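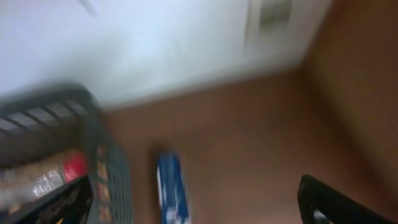 Chapter 6
Mounting and Calibrating a Wrist Camera

The arm assembled in the previous chapters can move to a commanded pose, but it has no knowledge of what is on the bench. This chapter adds a small camera at the wrist and works through the steps needed to turn its output into positions the controller can use. The work can be done at home with hand tools. Readers using a shared workshop should reserve a bench for the whole of Section 6.3, as the arm base must stay clamped between the first calibration pose and the last.

A camera fixed to the wrist travels with the gripper. Its distance to the fingertips does not change, so one calibration serves every arm position. The cost is that the camera moves whenever the arm moves. At the default exposure of the Lennox board, a fast wrist rotation smears edges across many pixels, and printed labels cannot be read. Two remedies are used in this book. The first is to shorten the exposure and add light. The second is to halt the arm, wait 600 milliseconds for vibration to die out, and only then capture. The projects in this chapter use the second, which needs no extra parts.

Exposure also depends on the background. A pale wall behind the bench can be driven to plain white while the objects in front of it remain usable. Set the metering region to the lower half of the image before adjusting anything else.

The bracket follows a design by Isla Innes for the Stostdale workshop. It holds the camera behind the gripper, tilted so that both fingertips stay in view when the gripper is fully open. Visible fingertips provide a fixed reference: if they shift in the image between sessions, the bracket has slipped and the calibration must be repeated. Glossy fingers can produce reflections that the edge detector mistakes for objects. Matte tape on the inner faces reduces the effect.

After completing this chapter you should be able to:

Print, drill and fit the bracket
Route the camera cable through 90 degrees of wrist travel without strain
Record a set of calibration poses and solve for the camera offset
Reject blurred images before they reach the detector

6.1 Parts and Preparation

You will need the finished arm from Chapter 5, the camera board and its ribbon cable, the printed bracket, and four M2 screws with nuts. Disconnect the motor supply before removing the wrist cover.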